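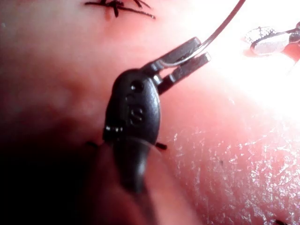
Let people be slow at things

My aunt, Nga Giáp, hemmed pants for a living, and she was the slowest person I've ever watched do anything well. Customers would stand at the counter jiggling their keys. She'd pin, look, unpin, pin again. Her shop rival down the block could turn around a pair in an afternoon. Aunt Nga wanted 7 days, and she got them, and I still own a skirt she fixed when I was in college.

I've been thinking about her a lot because of a review I got at work in April. I'd been keeping up fine, I thought. My manager (lovely guy, big fan of charts) told me my work was clean but my "pace had room to grow." I went home and stewed about it for a week. Then I got mad, and then I started writing this.

When did we decide that good means fast? My phone tells me how many minutes an article will take before I've read a word. My grocery app wants to know if I'm happy I saved 11 minutes. My friend Hiếu Huỳnh listens to novels at double speed and then can't remember who married whom! I asked him why he bothers and he said he wanted to get through more of them. Get through them - like they're a line at the DMV.

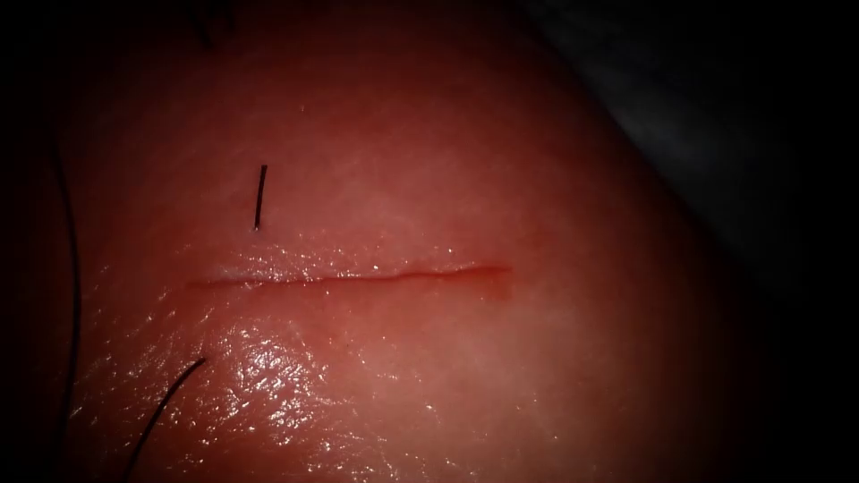
A narrow cut, seen up close.

I know what some of you are going to say, because Yến Lã already said it over noodles. Some people are slow because they don't care, and everyone else picks up the slack. Fair enough! I once shared an office with a man who took all morning to answer one email, and I don't think he was polishing it. I'm not defending him. I'm defending the person who's slow with her hands on the work and her eyes on it too. You can tell the two apart if you stand there for a bit, but standing there for a bit is exactly what we've stopped doing.

Practice is where this hurts the most. My daughter takes cello, and the kids all want to play the piece at full tempo in the first week. Her teacher, Oanh Mai, makes them play it so slowly that it stops sounding like music. The parents hate it. I hated it too, sitting in the hall, wishing they'd get to the tune. Then one night my kid played the hard part clean, all the way through, and didn't even seem to notice that she'd done it. 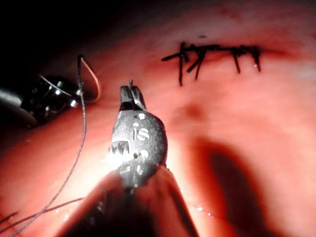

Closed jaws holding a thin, pale strand.

I tried it myself this fall with bread. I'd been making the quick kind for almost 6 years and feeling pretty smug about it. So I gave a loaf two whole days, mostly in the fridge, and poked at it whenever I walked by. It was a lot better. It also drove me up the wall, and I want to be clear that I didn't turn into a calm person.

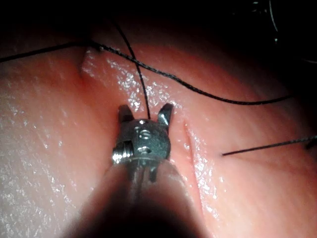 Open jaws just above the tissue.

As for my review, I went back in and asked my manager for one thing. I'd like him to sit with me for an hour while I work, with no chart, and then tell me which part he'd like me to hurry. He said he'd look at his calendar. I'm still waiting, and I told him to take his time.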